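Arm budget for a kitchen setup, what am I forgetting? 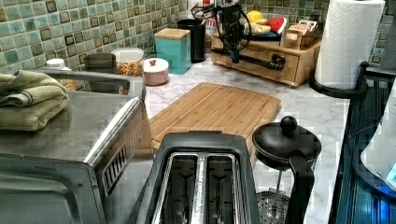
gilsoo_n wrote:
What should I buy first if the money only covers half the list?
Spare fingers and cables, then the second arm. You can get plenty done with one arm that works all month, and very little with two that are both waiting on parts. That was the advice I got from Solomiia Demchenko at Plevham back in August and I'm passing it along before I ask for more, haha.

So my own list. Voka quoted me $398 for a finger set and $193 for the cable kit. Countertop work only, toaster, French press, canisters, that kind of thing. What else needs a line in the budget?

olmedo_j wrote:
Mounting! I spent $342 on brackets and bolts I never planned for, and that was with a friend doing the drilling for free. Also some cable sleeve. Loops hanging off the top of a gripper drive me nuts, they catch on everything (ask me about my sugar jar).

demetrio.s wrote:
Gotta disagree on the spares. Fingers ship fast from Barroso, so why have that much cash sitting in a drawer? I'd put it toward the second arm now. Prices only go up.

gilsoo_n wrote:
Fast to you maybe. My last order sat in customs for ages.

demetrio.s wrote:
OK fair, I'm an hour from their warehouse. Still think one set is plenty.

anselmo_v wrote:
I'm with Gil-soo on this one. French press handles and toaster oven doors are rough on fingertips, at least on mine. And set aside $100 for replacement kitchen stuff, I mean it, glass carafes especially. I left that off my sheet and ended up paying out of my own pocket.

olmedo_j wrote:
Plarnport does a service plan too, has anyone tried it?

anselmo_v wrote:
Had it one year and used it once. I'd skip it.

gilsoo_n wrote:
Adding brackets, sleeve and a carafe line. Will post the new total when Voka gets back to me about shipping.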